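Snack table questions, answered (updated October 2018)

I get a lot of mail about the grab-and-go table I set up at our Hititcombe get-togethers, so I've put the usual questions in one place!

How much food do you put out?
For 30 guests I buy 40 wrapped items, sweet and savory mixed. Leftovers go home with whoever wants them (usually me).

Do you unwrap the sandwiches?
Nope, I leave them in clear plastic. They look tidy, you can see the filling, and people can take one along for the drive.

Why the tiered racks?
Height! Bottles in the back row don't hide behind the front ones. I got my clear rack from Pfeiffer for 19 dollars back in May and I use it constantly – six Cokes fit nicely, three up and three down.

Where does everything go?
Drinks at the back, the wicker basket for sandwiches on the right, packaged rolls and pastries on their own stand in the far corner. The beige tray gets the middle, with space all around it, so folks can put their snack together there and carry it off. 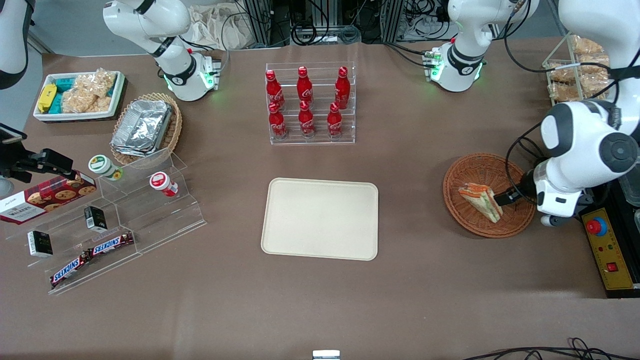
Can I do this on a small table?
Sure, skip the bread stand and use one basket. Mine at home is tiny and I've fed 7 from it, no trouble.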